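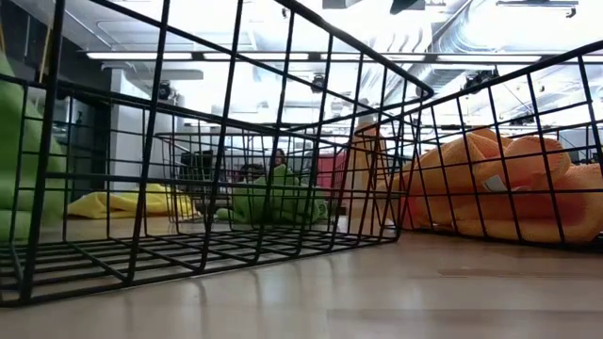

Wire baskets and cloths on a tabletop.

Investors > Shareholder Services > Dividend FAQ

Overview | Results | Dividends | Contact

Hoditex share dividend: frequently asked questions

Who is entitled to the dividend?
Holders on the register at close of business on the record date. Shares bought on or after the ex-dividend date do not carry the payment.

How much will be paid?
The final dividend is 6 pence per share. A holder of 500 shares will receive £30.

Can I take new shares instead of cash?
Yes. Mandate forms must reach our registrar, Badico, before the end of December. Fractions of a share are carried forward.

Does the sale of the Mavberg business affect the payment?
No. The proceeds will be used to reduce borrowings.

I have not received my payment. What should I do?
Please write to Badico, quoting your shareholder reference. Replacement cheques are issued once the original has been stopped.

Last updated Dec 7, 2019

2 comments | 145 shares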